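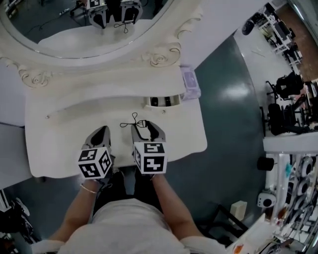 Section 4 — Touching up painted furniture with Bokano enamel. Read the whole section before opening the tin. Small chips and scuffs only, anything bigger than a coin see section 6. The top of a white vanity table is a typical job, flat and easy to reach, and you can work standing up with both arms out over it. Take off any bracelet first, metal marks fresh enamel.

You need: Bokano touch-up tin, the 300 grit pad, lint-free cloth, small brush, masking tape.

1. Open a window. Lay a drop sheet on the floor.
2. Clear the peice and wipe down with warm soapy water. Dry.
3. Rub the chip lightly with the pad. Edges only — don't dig.
4. Wipe off dust.
5. Stir tin for 60 seconds. Don't shake, you'll get bubbles.
6. Dab on a thin coat. Leave some 9 hours.
7. Second coat if colour still looks patchy.

NOTE: Tins bought before April have the old lid. Lever it up with a flat screwdriver, go round slowly.

CAUTION: Keep enamel off mirror glass. Tape right up to the moulding and pull tape while the last coat is still tacky.

Carved parts
Different job. Use the fine brush, nearly dry, work from the middle of the flower outwards. Gold lines get masked or left alone, the enamel wont match them. Drawer handles — unscrew if you can, tape if not.
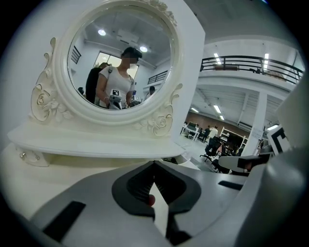
Fig. 11. Round mirror with carved roses, gold-toned edging.

8. Check the low spots in the carving for pooled paint. Lift it out with a dry brush.
9. Close tin hard. Store upright, away from heat.

Wrong shade? Don't mix tins. Send the batch number to Nahuel Fuentealba at Saavedra, colour desk.

Section revised October 7, 2025.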